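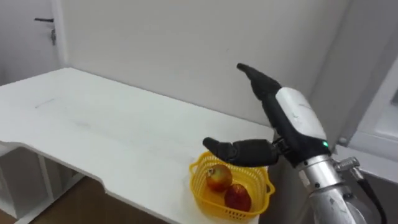
The break room on the second floor of the Kirken building is inspected under the same checklist as the three other food areas on the site, and the result is reported separately for each room. This report covers the table, the refrigerator, the wall behind them, the open food on the table, and the electrical and floor items in the same corner. The near edge of the table is not straight. It has a curved, stepped cutout partway along, and a yellow plastic basket with two pieces of fruit in it was close to that edge, so the edge is dealt with under two items (6 and 18). Cabinets, sink and dishwasher are in the companion report and are not repeated.

BREAK ROOM AND FOOD AREA CHECKLIST
Report 2189
Site: Kirken, second floor, north end
Inspection date: 15 October 2022
Previous inspection: January, same checklist, earlier revision
Building contact: Géza Vörös

Result codes
S = satisfactory
C = satisfactory with comment
A = action required, due within 10 days of issue unless the item says otherwise
N = not checked at this visit

The checklist has 26 items. A comment is entered for every C, A and N. Comments on S items are optional and are kept short.

PART 1. ACCESS AND FLOOR

1. Route from door to table and refrigerator clear. S
Clear width at the narrowest point is 48 inches, measured with the refrigerator door closed.

2. Refrigerator door opens fully without striking furniture. C
The door clears the table. A chair pushed to the refrigerator end of the table would be in the swing. Keep chairs on the long side.

3. Floor dry and free of debris in the walking area. S

4. Floor under and behind furniture can be reached for cleaning. C
See item 10. A standard broom head does not enter the space between the table and the refrigerator. A crevice tool does.

PART 2. TABLE

5. Table stable under hand load at each corner. S
Pushed down and sideways at all corners. No rocking.

6. Edges and corners free of chips, splits and sharp points. C
Edge checked by hand along its full length, including the cutout. No sharp points found. The inner step of the cutout collects crumbs and should be wiped along its whole curve. On the January sheet this edge was recorded as straight. That entry is corrected by this report.

7. Top surface intact and cleanable. C
The top is white and matte. There is a faint gray streak toward the left and a thin dark mark farther over. Both are surface marks. Neither can be felt with a fingernail. Try a damp cloth with mild detergent first. Abrasive pads are not to be used on this top, as they leave dull patches that hold dirt.

8. Underside and leg fixings tight. S
One fixing took a quarter turn. Recheck next visit.

9. Rear edge of table against wall, no trapped items. S

PART 3. REFRIGERATOR
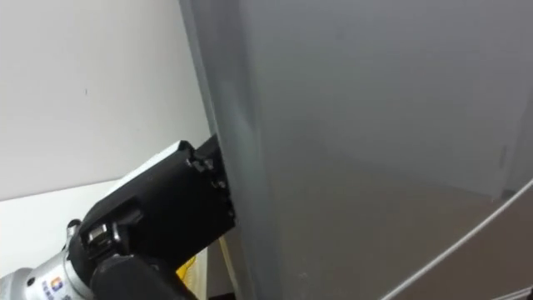 Kornél Bakos
Facilities Safety Inspector, Rareck

10. Clearance between refrigerator and adjacent furniture. C
The table stops short of the refrigerator and leaves a narrow gap open down to the floor. The ventilation requirement in the manual held by the building is met. The gap is wide enough for cutlery, bottle caps and paper to drop into, and a teaspoon and a folded receipt were recovered from it. Leave the gap as it is. Do not fill it with a board or with folded cardboard. Add it to the cleaning schedule.

11. Exterior clean, including door front and side edges. C
Glossy fronts in this corner show every smudge. One faint dark smudge was noted high on a gray front, near the curved edge, and a tiny pale speck near the bottom. Wipe with a soft damp cloth and dry. This is a housekeeping comment and does not affect the result for food safety.

12. Door seal clean, flexible and closing on all sides. A
Paper strip test. The strip held at the top and on the handle side. It pulled out with little resistance near the bottom hinge. Food residue was present in the fold of the seal at that point. Clean the fold, repeat the strip test, and replace the seal if the strip still pulls free.

13. Interior temperature within range. S
Read from the thermometer on the middle shelf after the door had stayed closed for the period stated in the procedure.

14. Temperature log present and current. A
The log sheet is present. Entries stop before the end of the previous week. Entries are to be made once each working day by the person named at the top of the sheet. The name at the top of the sheet is that of Kevin Nic Giolla, who has moved to the Polat building. A new name is needed.

15. Raw and ready-to-eat food separated, contents labeled and dated. C
All containers were labeled. Two had a name and no date. Labels and a pen are in the drawer under the sink.

16. Nothing stored on top of the refrigerator. N
The top was not checked at this visit. No step stool was available, and climbing on the furniture is not permitted. To be done at follow-up.

PART 4. OPEN FOOD ON THE TABLE

17. Open food limited to whole, unpeeled fruit and sealed packages. S

18. Containers placed back from the table edge. C
Place containers at least a hand's width from any edge and clear of the cutout. The cutout is where a sleeve or a bag strap is most likely to catch a handle. The rule applies to the refrigerator end of the table as well, for the reason given under item 10.

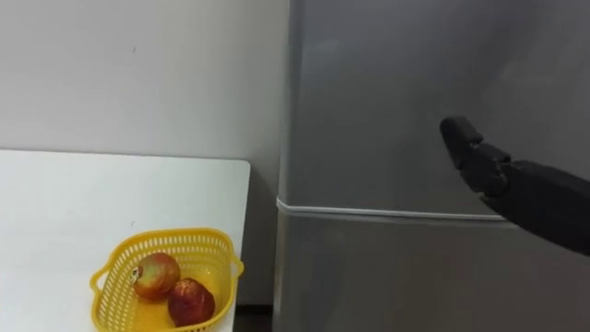

Items 10 and 18: basket near the front edge; right end of table and gap to refrigerator.

19. Containers clean, undamaged and suitable for food. S
The basket is plastic with perforated sides and a loop handle at each end. Handles flexed by hand, no cracking at the root of either loop. Perforated sides are acceptable for whole fruit and are preferred to a closed bowl, where moisture collects under the bottom layer. They are not acceptable for cut fruit, nuts or unwrapped baked goods. Wash weekly with a brush. A cloth does not reach into the corners of the openings.

20. Fruit sound, no mold, no leaking or split skin. S
Fruit was lifted and turned over for this check. Mottled color on the skin is natural variation and is not a defect. Soft spots, a sour smell or juice on the floor of the basket are defects, and the piece is to be discarded. Pieces that touch one another should be turned at each refill so that the contact points are seen.

21. No fruit fly activity. S
The sticky trap by the sink was checked for this item. Replace the trap at the end of the month whether or not it is full.

PART 5. WALL AND CORNER

22. Wall surface intact and cleanable behind food area. C
The paint is even and sound. There is a small dark mark at the upper middle of the wall over the table, at roughly chest height. If it wipes off, no further action. If it proves to be a nail hole, fill and touch up, as open holes in the wall of a food area are recorded as defects under the current revision.
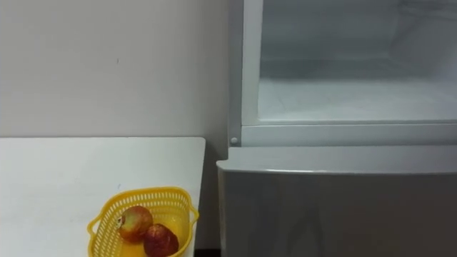

Item 22: wall behind the table, small mark at upper middle.

23. Joint between table and wall clean. S
The far edge of the table meets the wall in a straight line. Run a cloth along the joint when the top is wiped.

PART 6. ELECTRICAL AND EMERGENCY

24. Cords and cables secured and clear of doors and walking area. A
A thin white cable runs at a slant, low down, close to a glossy gray front. Any cable in this corner has to be clear of the refrigerator door through its full swing and must not hang where a foot or a mop handle can catch it. Identify the cable, route it along the wall and fix it with clips. If it is no longer needed, remove it completely, including the plug end. The refrigerator must have its own wall outlet. Power strips are not permitted for refrigeration equipment in any Rareck-managed building.

25. Fire extinguisher in date and accessible. S
The extinguisher is in the corridor, left of the door. Tag in date, pin and seal in place, gauge in the green band.

26. Emergency contact card posted and legible. C
The card is posted inside the door. It still lists the former reception number. Replace with the current card, available from the Brukumeck office.

ACTIONS

Item 12, door seal: clean and retest. Assigned to Luuk Aerts.
Item 14, temperature log: name a new responsible person and restart entries. Assigned to Géza Vörös.
Item 24, cable: identify, reroute or remove. Assigned to Vusumuzi Steyn.

Comments under C items do not need a written reply. They are read again at the next inspection, and a C that is unchanged for the second time is normally entered as an A.

REPLIES RECEIVED

Luuk Aerts: Seal cleaned with warm water and detergent, fold opened by hand along the bottom. Strip test repeated at the hinge side and the strip now holds. Not ordering a replacement. Please confirm this closes item 12.

K. Bakos: Closed subject to a strip test at follow-up. Please keep the cleaned section on the monthly list.

Vusumuzi Steyn: On 24, can the clips be adhesive? I would prefer not to drill into that wall given the comment under 22.

K. Bakos: Adhesive clips are acceptable for a light cable. Degrease the paint first and leave the clips for the time stated on the packet before loading them. No clip is to be attached to the refrigerator itself.

Géza Vörös: I will take the log myself for the time being. The blank sheets are the old layout without a column for the time of reading. Is that still valid?

K. Bakos: The old layout may be used up. Write the time next to the temperature. The 48-inch clear width in item 1 should also be copied to your floor plan, where the older and smaller figure is still shown.

Géza Vörös: Floor plan corrected. Contact card collected and posted.

Open at time of issue: item 14 (entries to be seen), item 16 (not checked), item 24.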